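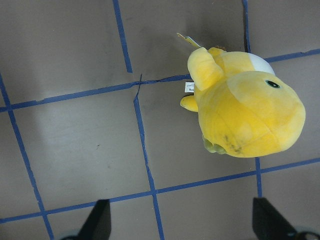 Two weeks with the Orno gripper kit - a thread

1/ Hello all! A few of you asked how I've been getting on with the Orno, the wrist-camera and two-finger gripper set that Karnska are now selling to small workshops, so let me put the kettle on and tell you properly.

2/ Setting up took me 43 minutes, and a good 5 of those went on hunting for my glasses. The guide is by Martti Hämäläinen and it's lovely, plain stuff. He suggests marking your floor into squares with blue tape, and I'm so glad I did, as it makes talking about positions ever so much easier.

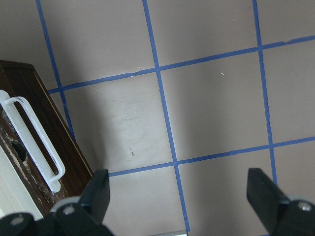

3/ You do want to go slowly near furniture, mind. The fingers are wider than you think when they're open, and I'd set the speed to 20 per cent until you've got a feel for it (there's a slider on the second page of the app).

4/ For soft things I've been using a yellow plush toy. Tarmo Ķēniņš lent me his old Okent gripper to compare, and the Orno's close-up view is much the nicer of the two - I can make out the little green eye and the sewn-in label, though the print on it is too small to read.
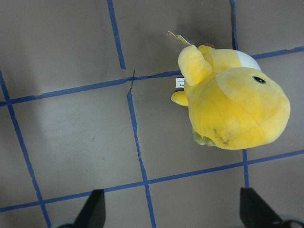 5/ My one real grumble is the cable, which is stiff and a bit short. Karnska tell me a longer one is coming in October, and you've got 14 days to send the kit back if it doesn't suit. Mine's staying! Do ask me anything, I'll be answering over supper.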